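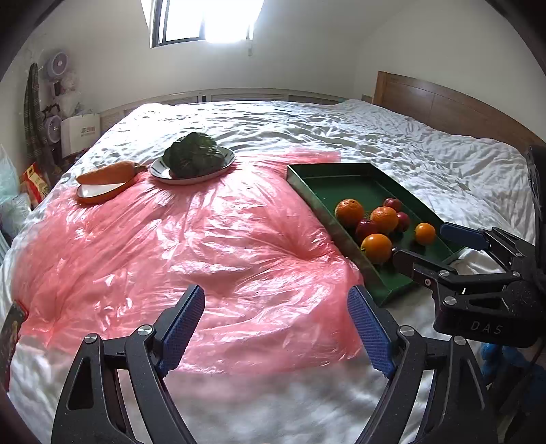
Fig. 11. Fruit tray, pink sheet and side dishes laid out on the bed.

Part 4: Setting up on a bed

I don't have a big table at home, so I lay out my Trodela picnic set on the bed, and I love it for lazy weekends! Give yourself 15 minutes the first time.

1. Put an old sheet on first. Mine is white and wrinkled and I never iron it.

2. Open the plastic sheet across the middle of the bed. It'll bunch up (mine always does), so just pat down the spot where the tray is going and leave the rest.

3. Set the tray down, then add the fruit. I like oranges and red apples mixed together, with the biggest ones in first so they don't roll into everybody else.

4. Put the small dishes toward the far side. I use the oval one for the carrot and the round plate for the leafy greens.

Note: the raised edges on the tray are there for fruit that rolls. Soup is a different story, see Part 6.

Caution: please don't sit down next to a full tray! The mattress dips and the oranges go for a walk. Keep each dish under 500 grams too.

5. To pack up, lift off the dishes, then the tray, and fold the plastic in toward the middle so the crumbs stay inside.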